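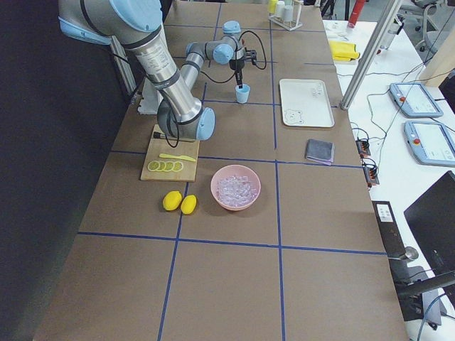 June, bench notes, Loltari trial kit

9:40. Kit is up. Loltari sent the two-arm package with the drink service task set, we pay nothing for the trial period, then it's 3,000 a month if we keep it. Price covers licenses and phone support. Doesn't cover grippers, cables, or anybody coming out here.

Setup went OK. Their guide says to tape the table into zones and teach each zone separately. Did that. Blue tape on the brown paper, lines don't have to be perfect, the software only wants to know which zone an object starts in. Long lines first, then the cross ones.

Gripes so far:
- pendant menus are two levels too deep for "open gripper"
- manual assumes one arm, two-arm stuff is in an appendix
- speed cap in shared zones is set very low and you need a support code to raise it. Asked for the code. Waiting.

10:30. Lemons, ice bowl, cups, tray all entered as objects. Adding a new object is quick, around 20 minutes the first time and a lot less after that. This is the best part of the product. Ferraro's kit made us redo the whole layout when we swapped one cup.

Wrist view check before the first run. Exposure left on auto. The tape reads as blue from up close, good enough for the zone finder, and it takes the crossing as its reference point. Pale things near a line worry me more, wanted to see if it would mix up an object with the tape.

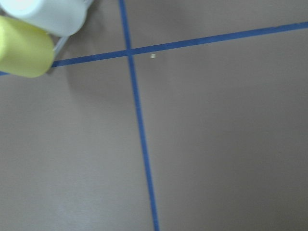 Ostberg: Before you sign anything, ask them what happens to your taught zones when the trial ends. On the last version you couldn't export them. We lost a week of teaching and had to do it over on the paid license. Maybe fixed, get it in writing.

OK, added to the list for the call. Also asking:
- export format
- spare fingertips, price per pair
- can the two pendants be set so one can't start the other's arm
- is the 5 day reply time on support real or a target

1:15. Ran the zone check 5 times with the near arm. No faults logged. Handoff between arms not tried yet, appendix is vague on who yields. Left a note for Jotberg, they run the same arms and might have a sane config to share.

Cable routing needs work. The kit clips are too small for our connectors so the wrist cable just hangs in a loop.

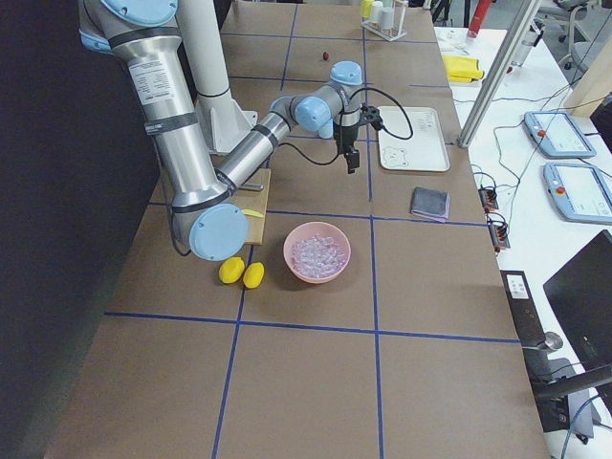
Velcro straps would do it, there's a bag in the drawer under the monitor. Don't pull them tight, leave slack for the last joint or it will drag on teh connector.

3:00. Support code came. Raised the cap one step only, leaving it there till we've done handoff.

Leaning yes for the object teaching, no for the price. Would take it at a lower tier with one arm if they sell that. Leave the tape down, zones are saved under "drinks_b" and not the other one, the other one has the tray zone backwards.

To do: call Loltari, order clips, reprint appendix.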